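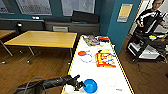
Snack table and break room sink: leave it or sort it?

Search this forum Search Advanced
14 replies · 300 views · Share

andine_h
OK so I've inherited the shared break room at Beaulieu and I need opinions. The long white table with the yellow edging has turned into the place where everybody drops packages, and somebody before me drew circles right on the top, I'm guessing so things get put back in the same spot. Blue bowl stays up front. Do I keep the circles or scrub them off? I kind of love them!

rira16
Keep them!! We did outlines for the coffee stuff at my old job and it cut the mess way down (the sugar had a home for the first time in its life). I'd redo them in one color though. Yours has a blue one and a purplish one you can hardly see.

Heriberto Hinojosa
Disagree. Marker on a white table looks like a kindergarten. Get a tray, put all the packages in the tray, wipe the rest. Takes 6 minutes.

rira16
A tray just becomes a pile with walls, Heriberto

Share · 13 comments

andine_h
Ha. Well, the sink is the other half of my problem so let me throw that in too.

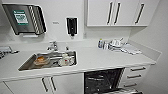
Sink and counter, July

Heriberto Hinojosa
That's not bad. Two things to wash and whatever the gray thing on the bottom is. I'd go after the cups in the corner by the little blue cap bottle first. You've got upper cabinets right there, use them.

yunageum
Yu-na Geum here, I ran a kitchen shared by over 16 people. Please don't put the cups behind doors, they'll never come back out and folks will open a new sleeve of them. I'd leave them on the counter but standing up in a row. And move the wire rack closer to the sink if it's for drying? Yours is way off at the left end.

drotico
+1 on the rack. Not sold on cups out in the open, they get dusty.

andine_h
Rack is moving tonight. Cups I'm still thinking about. Has anyone gotten old marker off a white tabletop, in case I lose the circle vote

rira16
Rubbing alcohol, test a corner. But don't!!

Share · Report · 6 likes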